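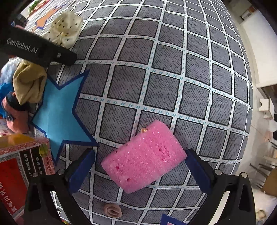
Notebook 9, p. 173

8th June. Hand gripper, soft items on the checked cloth.

Pink sponge again. Target was 100 closes at the low force setting. Stopped at 80 when the right finger began lagging the left on closing. With the fingers open you can't tell, both look fine. On closing, the left pad gets to the sponge first and pushes it over before the right one arrives, so the grip ends up near one end, by the pits or by the small deep hole, and the sponge twists out on the lift.

Checked so far:
- pins on both fingers, none backed out
- pads seated, no peeling at the tips
- trigger cable, slack at the Runik clamp. Retightened, lag came back after 9 closes.

The log shows no fault, since it only records the left finger's angle. Hartmut Thiele saw the same lag in November on the Skivthorpe unit and swapped the return spring. Spring on order from Weidemann.

Until it's in, no hard or heavy objects with this gripper - a one-sided close can flick them off the cloth. Runs from 72 on are marked suspect. Keep them, don't delete.

To do: ask Sinard for the right-side angle sensor.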